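# Open afternoon at the Ullavell workshop

In February I drove out to Ullavell to see the hand-held gripper build that the Drotolero group has been working on. They share the ground floor of a house there and open it to visitors from 2 until the light goes.
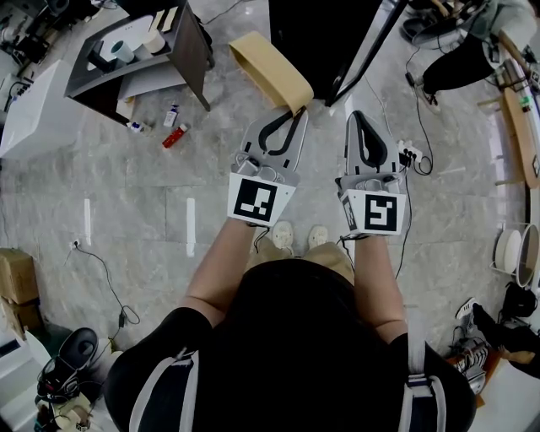 ## The grippers

They have a pair, grey bodied, one for each hand. Each has a square black and white marker on the front so software can work out where it is from the video. Cables run off both. The idea is that you do a household job with the grippers, record it, and use the recording to teach an arm the same job later. The arm is called Merrick and it was in pieces when I visited, waiting on a gearbox.

The finger pads are the part they've spent the most time on. The current shape is version 23. Earlier ones were printed too stiff and slid off anything curved, so a bent tan strip has become a standard test piece. You hold the end of it in one gripper and try to guide the rest with the other.

I had a turn. They're lighter than I expected, but my forearms were sore after ten minutes. Closing on a thin edge takes practice, and you can't feel how hard you're squeezing. The group knows this and has a spring change planned.

## Recording

The target is 100 clean recordings for each job before any training starts. A recording gets thrown out if a marker is covered for too long. White tape on the floor gives people a place to work from.

The software is their own and goes by Pluvero. It ran on an old desktop and crashed once while I was there. Restarting took a few minutes.

## Getting there

Parking is on the street. Shoes come off at the door if you're staying for a session. Bring a jumper in the cooler months, and your own lunch, as the closest bakery shuts early.

I've asked to go back once the arm is together again.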